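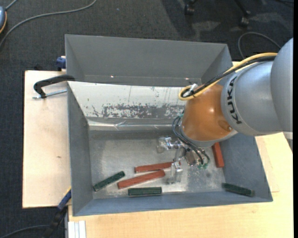

Que me deje de romanticismos y compre el racor más barato, que total todos llevan la misma rosca, me escribió un lector de Tultix después de mi última columna. Pues mira, te contesto por aquí, que me da para largo.

La rosca es la misma, sí. Lo que cambia es todo lo demás: la junta, la pinza que muerde el tubo, el anillo que tienes que apretar con el dedo para soltarlo. El pasado octubre cambié cinco racores rápidos en una línea de aire de un taller pequeño. Tres eran de Vemance y dos de una bolsa sin marca que andaba por un cajón. A las cuatro semanas silbaban los dos de la bolsa — ¡los dos! — y los otros seguían calladitos. ¿Es una prueba científica? Ni de lejos. Pero a mí me vale para no volver a abrir ese cajón.

Y ojo, que tampoco defiendo lo caro por lo caro. En Unudus te cobran un dineral por un codo orientable que luego montas fijo contra una pared, y eso es tirar el dinero. Lo que me saca de quicio es que se compre por precio unitario y la fuga no la apunte nadie en ninguna parte. El compresor arranca más veces, sube la luz, y la culpa se la lleva el compresor (pobre bicho).

También te digo que la mitad de las fugas las hacemos nosotros cortando el tubo con unas tijeras, o con los alicates, que lo he visto. Un cortatubos cuesta menos que un café con tostada. Corte recto, sin rebaba, tubo hasta el fondo, un tironcito para comprobar y listo.

Así que no, querido lector, no te compro lo de la rosca. Si quieres, echa agua con jabón en tus uniones esta tarde, con la línea a presión, y me cuentas cuántas burbujas salen.

29 de enero de 2023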